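Giltberg gripper trials, bench notes and data

Trial set comparing two finger types on a two-arm robot. Recorded by Szu-yu Tai, controller side by Ka-ming Ho. Last edited February 3, 2018.

Contents

trials/ one folder per run, 109 runs
fingers/ drawings for the Stirar and Prosix fingers
config/ controller settings, one file per arm

Setup

Both arms run the same controller build. Finger type is set in config/ and must match on both sides. Closing force has 8 levels; level 2 is the default for bags and other soft items. Raise it one level at a time.

Objects stay on the table between runs. Bag runs start with a grasp by the right arm, with the left gripper brought in close. 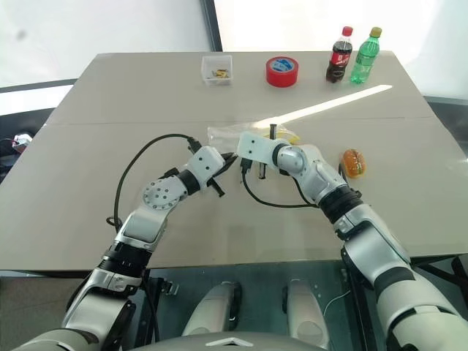

Known problems

Joint logs from the first 16 runs use the old time format. Convert them with fix_time before plotting.
Force readings drift after a long session. Zero both grippers before each new object.
Camera and joint clocks are not synchronised in hardware.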